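Looking After an Old Desktop: Tips From My Workbench 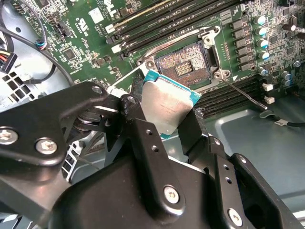

I love old desktop computers! There's so much life left in most of them, and the bulk of what they need is cleaning, a bit of patience and a decent place to sit down with a screwdriver. These are the habits I've picked up at my bench in Briltcombe, in no special order.

Set up the table first
Clear more room than you think you'll want. I lay down an old cork mat (the kind sold for under a desk chair, trimmed to fit) and put a lamp on each side so my hands don't throw a shadow over everything. Two cheap lamps beat one expensive one every time. Keep drinks on a different table. A different room is even better.

Screws
A muffin tin is the best screw tray ever made. One cup for the side panel, one for the drive cage, one for the odd ones that seem to belong nowhere. If you're stopping for the night, drop a scrap of paper in each cup with a note on it, and lay a dish towel over the top if you have a cat. For screws with chewed-up heads, put a wide rubber band flat between the driver and the screw, push down hard and turn slowly. It works far more often than it should!

Dust
Take the case outside if the weather's dry. Start with a soft paintbrush, 2 inches wide, natural bristle, and loosen the dust from the top of the case downward. Then go over it with short puffs of air. Hold the fan blades still with a finger while you do, or they'll spin like mad and you can hurt the bearings. Please don't use the household vacuum inside the case; the nozzle builds up static, and it also swallows jumpers. I had a vacuum bag open on newspaper for most of an evening looking for one.

Front grilles and filters usually come off with a gentle pull from the bottom. Wash them in warm water with a drop of dish soap and let them dry overnight on a rack.

Thermal paste
Old paste goes hard and chalky. Wipe it away with a coffee filter dampened with rubbing alcohol (coffee filters shed almost no lint, and a box of 100 will last you years). If the cooler won't let go, run the computer for 5 minutes, shut it down, unplug it and then twist the cooler gently side to side before you lift. Never yank. For the new paste, a blob the size of a small pea in the middle is plenty.

Processors go in with no force at all. Match up the corner markings, lower it straight down and let it settle. If it doesn't want to sit flat, lift it out and look again. Handle it by the edges.

Cables
Bread bag ties! Save every one. They hold slim cables neatly, they cost nothing and you can write on the flat plastic sort with a marker. For thick bundles I like strips of hook-and-loop tape from the garden section, sold for tying up tomatoes.

Yellowed plastic
My tan Allar case had gone the color of weak tea. A paste of baking soda and water on a soft cloth took off the grime, though the sun-yellowing underneath stayed put. Try a hidden spot first, and skip anything gritty on glossy panels.

Keep a notebook
Write down what you opened, what you cleaned and which part number you need. The fan in my Addo machine has 1485 printed on its label, and I was so glad I'd copied that down before closing everything up again. I keep mine in an old Brosia cookie tin along with the spare screws, a flashlight and the good tweezers.

Do the filters again in June, before the hot weather.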